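Best way to store rings and little bracelets in a small tin without everything tangling?

Posted by Tatiana Charvát

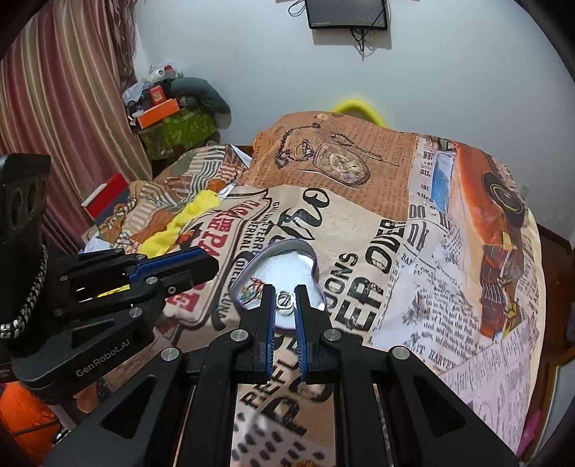
I've finally decided to get my everyday jewelry out of the bathroom drawer and into something I enjoy opening! My pick is a heart-shaped tin with a white padded lining, and I love it way more than a tin deserves. The trouble is that it's one open space. No slots, no dividers, no little ring rolls. Rings slide to the bottom of the heart and the thin colorful bands I like to wear (the stretchy kind, red, orange, green, blue, you name it) knot themselves into a ball by the end of the week.

I also have a couple of chunkier things, a braided band and some silver beads, that I'd like to keep close by but I suspect they're too heavy to share with the small stuff. I do all my sorting on a table with a busy printed cloth on it, newsprint and pocket watches and big lettering everywhere, and small rings disappear on it the second I set them down. So extra points for any trick that helps with that.

What I'd like to know:

- Is there a way to divide a heart-shaped tin without ruining the lining?
- Should bands and rings be kept apart, or am I overthinking it?
- Does silver go dark faster in a metal tin?

I'm not after a big jewelry box. I had one, a Combridge with three drawers, and I used exactly one of the drawers for eleven years. I want small and cheerful.

3 answers

Ermelinda Aguiar
Accepted answer

Oh, I love this kind of project! I've been keeping rings in candy and cookie tins since high school and you can absolutely make it work.

For dividing it, leave the lining alone and build something that drops in on top. Put the tin on a piece of stiff felt, trace the heart, and cut it a little smaller than your line so it fits inside the wall. Then cut two strips of the same felt, a bit lower than the depth of the space you've got left above the padding. Stand one down the middle from the dip of the heart to the point, and the other across the wide part. Cut a slit halfway into each strip where they meet so they lock together. A few stitches to hold them to the base and you have four pockets, two round ones up top and two skinny ones at the bottom. It lifts right out when you want to dust.

Rings go in the top pockets. If you want them standing up so you can see the faces, roll a strip of felt into a tight little sausage, sew it shut, and make two of them to lie side by side. The ring band tucks down between them. I used an old Cultero scarf for my rolls (it had a moth hole, no tears were shed) and they look so pretty.

Yes, keep the bands separate. Thin stretchy ones will wrap around anything with a raised edge, and then you pull on one and half the tin comes with it. Loop them all over a big safety pin or a split key ring and close it. You can still flip through the colors, and they can't knot. I have mine in color order and it makes me happy every single morning!

About the table: use a plain dish towel or a baking tray with a sheet of white paper in it. Sort on that. The tray has a rim, so if a ring rolls it stays put. I would never try to sort on a patterned cloth, I'd be there until July.

Keep the heavy beads somewhere else. They'll flatten the padding and scratch anything with a polished face. A little drawstring bag next to the tin is plenty.

Jacinto Zavala

egg carton. cut out 3 cups, drop them in, done. doesn't look fancy but my daughter's had one going forever and she painted hers. won't fit all the way into the point of a heart but you can put the bands down there

Ming-te Chow

Seconding the felt insert, what a great idea. I'll take the tarnish question, as it didn't get picked up.

The tin itself isn't the thing to worry about. Silver darkens from sulfur compounds in the air, and moisture speeds that up, so moving out of the bathroom is the best thing you could have done. A lid that closes well helps too. Tuck one of those anti-tarnish paper tabs under the insert and swap it when the package tells you to. If you can't find any, a small piece of plain white chalk takes up some of the damp, though it leaves dust on the lining, so wrap it in a scrap of cotton first.

Two things I'd add:

Rubber and silver don't get along. If any of your stretchy bands are rubber, keep them out of the silver pocket completely. I left a ring touching a rubber band over one summer and got a dark stripe across it that took ages to polish off. Silicone hasn't given me any trouble, but I still keep mine apart.

Wool felt can have the same effect on silver over time. Acrylic craft felt or cotton flannel is a safer bet for the insert, and both are cheap. Flannel is floppy, so glue it to thin card before cutting your dividers and let the glue air out for a couple of days with the lid off.

Please come back and tell us how the heart turns out, I want to make one now!

Comment from Tatiana Charvát: You are all wonderful. Going with the felt (acrylic!) and the key ring, and I'm putting the tray idea to work tonight. Ermelinda, did you stitch the base before or after locking the strips together?

Comment from Ermelinda Aguiar: After! Lock them first, check that it fits in the tin, then stitch. I did it the other way around once and had to unpick the whole thing.

Related questions

How do I untangle a fine chain without breaking it?
Can I wash a padded jewelry box lining?
Ring rolls from old T-shirts, does the fabric matter?
Getting a stuck lid off a cookie tin
Where do you keep single earrings?
Small gifts to put in a heart-shaped tin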